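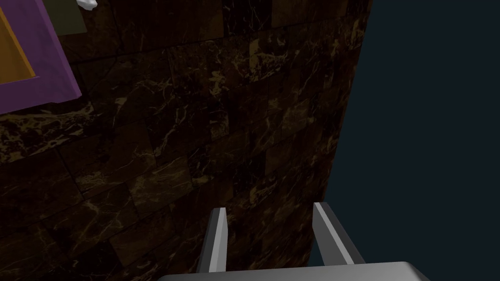 3.2 Setup and upkeep of the simulated cell

The Bevmont cell is a simulated workcell used to test gripper calibration routines before they are moved to hardware. It is maintained as a single installation, with one configuration file, one maintenance log and one person responsible for changes. Each session begins with a check of the wrist view (Figure 4, first panel), in which both fingers must be open, with nothing between them, and both tips must be in view. The dark veined stone surface serves as the background for this check. Its pattern can be seen through the gap between the fingers, and the pale front face of each finger stands out well against the brown. An earlier version of the cell used a plain gray surface, and the edge detector often merged the fingers with it.

The check compares the outline of each finger with a stored reference. If the difference is greater than the tolerance, the session is stopped and the wrist mount is reset from the configuration file. Over the reporting period the cell completed 2,814 sessions. Of these, 149 were stopped at the opening check. The log shows that 104 of the stopped sessions followed an update to the Veltalov physics package, which had changed the default joint damping and allowed the fingers to settle slightly out of line. The damping values are now written into the configuration file and are no longer taken from the package. The remaining stops were traced to errors in the mount offset entered by operators at the Lurkport site.

Repair of the cell follows a fixed order. The mount offset is restored first, then the finger joints, then the camera pose. Changing the camera pose first can hide an error in the mount – the outline may match the reference while the gripper itself is in the wrong position. This happened twice in July, and the order was made mandatory afterward. 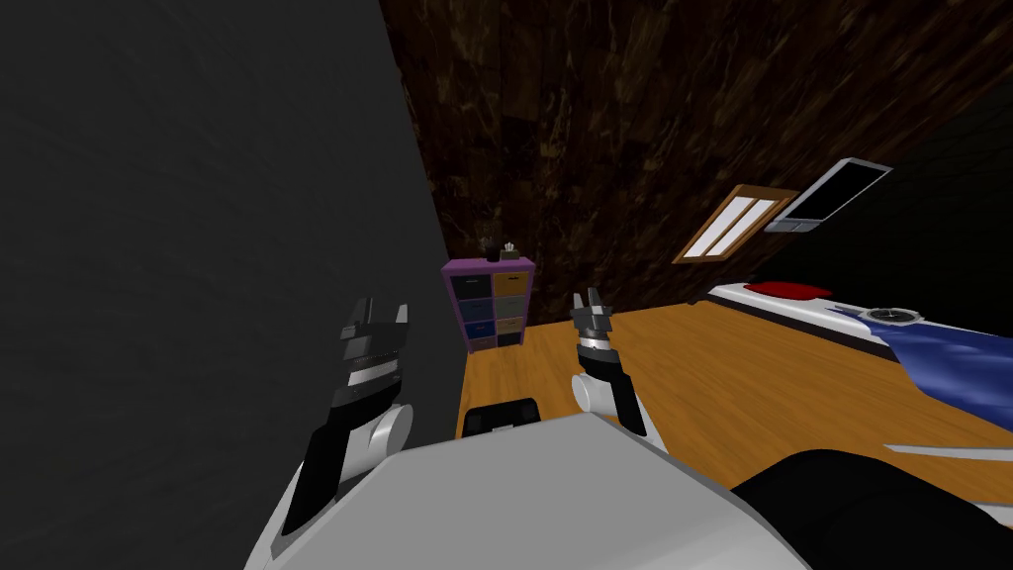 Once the wrist view has passed, the operator confirms the rest pose of both arms from the upper view. Joint angles are read back from the controller and compared with the values in the configuration file. No correction is made by hand at this stage. An arm that does not return to its rest pose after two commands is reloaded from the robot model, and the reload is entered in the log with the operator's initials.

The room model is treated as part of the cell. Furniture and surfaces are loaded from the Powell asset set, and any change to them requires a new set of reference outlines, even when the robot is unchanged. Reference outlines are kept for 8 earlier versions of the cell so that older results can be repeated.

Figure 4. Views of the simulated cell. First panel: wrist view with open gripper. Second panel: upper view of the torso and both arms, with the room beyond.

Hanneke Dekker holds the maintenance log and approves changes to the configuration file. The version used in this paper was frozen on February 25, 2024. Sessions run after that date are not included in the counts given above. Two limits of the procedure should be noted. The opening check is sensitive to changes in lighting, and the tolerance was set by trial for the current light level only. The check also does not test finger closing force, which is covered by the separate grasp tests in Section 4.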